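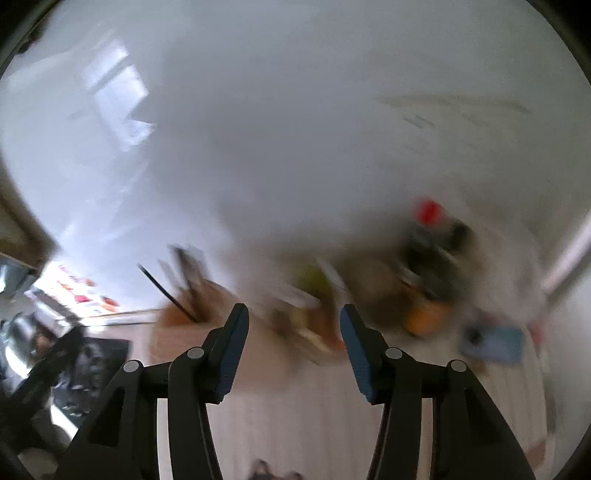

Zulmira Bastos says to put the same white on the walls and the ceiling and stop worrying about the line between them. That was her answer when I asked in the small rooms thread, and I'd like more opinions before I buy the paint.

The room is a box room at the back of the house, north facing, low ceiling. Walls and ceiling are both white now but I want to redo the lot in something warmer. My plan was off-white matt on the walls and plain brilliant white overhead. Is it worth having two whites in a room that size?

pellhurst
Posts: 54

---

Re: One white or two in a small room?

Zulmira Bastos

To repeat what I said on the other thread: one white, flat matt, everywhere. In a low room a bright ceiling over cream walls makes the walls look dirty. I did my landing that way years ago and repainted it the next spring. You also save yourself the cutting in, and if your ceiling line isn't straight (mine wanders a good bit over the stairs) it stops showing.

Skirting and door in the same colour in eggshell if you want to go the whole way.

---

Re: One white or two in a small room?

dado_rail
Posts: 1597

Disagree, sorry Zulmira. North facing rooms need the bright ceiling. You get little enough light in there as it is and an off-white ceiling goes grey by three in the afternoon from October on. I've painted for a living for most of my life and customers who insist on one colour are often the ones who ring back.

Whatever you do, use a proper contract matt on the ceiling. The washable stuff flashes. You see every roller mark when the light comes in sideways.

---

Re: One white or two in a small room?

Kwan-ho Ng

Both of you are assuming the plaster is sound. pellhurst, is it bare skim, old emulsion or lining paper? If it's an older house, do a damp rag test in a corner first. If white comes off on the rag you may have distemper under there and nothing will stick to it for long. Wash it off or use a stabilising primer.

---

Re: One white or two in a small room?

pellhurst
Posts: 54

Old emulsion over skim as far as I know. Did the rag test tonight and nothing came off. There is one hairline crack near the window which I've filled before and which came back.

On quantities, Gouveia in Dultport have the Stolico flat matt in 5 litre tubs. Would one tub do walls and ceiling?

---

Re: One white or two in a small room?

Kwan-ho Ng

Not for two coats, I'd guess, but measure up and go by the coverage on the tin. Buy both tubs together and check the batch numbers match. If they don't, tip them into a big bucket and mix. Whites vary between batches more than people think.

For the crack, rake it out a bit wider, use scrim tape and a flexible filler, then sand well past the edges.

---

Re: One white or two in a small room?

dado_rail
Posts: 1597

Stolico is all right on walls. I find it thin on ceilings – splatters a lot. If you're set on one white then use the Biltetti for both. It costs more but it stays on the roller. 12 inch sleeve on a pole, medium pile, and don't go back over it once it starts to drag.

---

Re: One white or two in a small room?

Zulmira Bastos

Biltetti is a very cold white, to my eye. Fine in a south-facing kitchen. In a north room I'd want a touch of yellow in it. Get testers, paint them on lining paper and tape one piece to the wall and another flat to the ceiling. The same paint looks darker overhead and you may find that gives you all the contrast you wanted.

---

Re: One white or two in a small room?

dado_rail
Posts: 1597

Testers are fair advice. I'd still go bright on the ceiling.

---

Re: One white or two in a small room?

pellhurst
Posts: 54

Thanks all. I've got testers of both and will leave them up for a week, with the lamp on and off. Leaning towards one white at the moment. Does anyone know if the Stolico eggshell is tinted to match the matt, or do I need to have it mixed?

---

Re: One white or two in a small room?

Kwan-ho Ng

Ask at the counter. Mine had to be mixed, but that was last June.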